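3.2 Collecting the Cup Demonstrations

Demonstrations for the Senen task set were recorded with two hand-held grippers, one per hand, at a single table inside the Taltus enclosure. The operator works the grippers directly, and no arm is present during recording. Each gripper is wired, and operators were told to keep the cables outside the forearms so that they stayed clear of the fingers.

The cup task uses nested paper cups in a wire holder. An episode begins with both grippers open and ends when one cup has been placed on the table and released. We recorded 300 episodes with 7 operators. Episodes in which two cups came away together were labeled as failures and kept, as the Vellgate policy is trained on both outcomes. A further 100 episodes, recorded in April, used a different finger shape and are left out of the results in Section 4.

Figure 3 gives the view from the head camera.

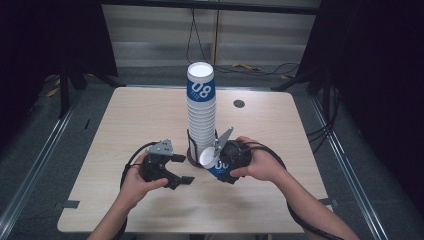

Figure 3. Cup task, head camera view. The right gripper holds a single cup; the left gripper is open.

Finger opening and gripper pose were logged with the video and aligned afterward by timestamp.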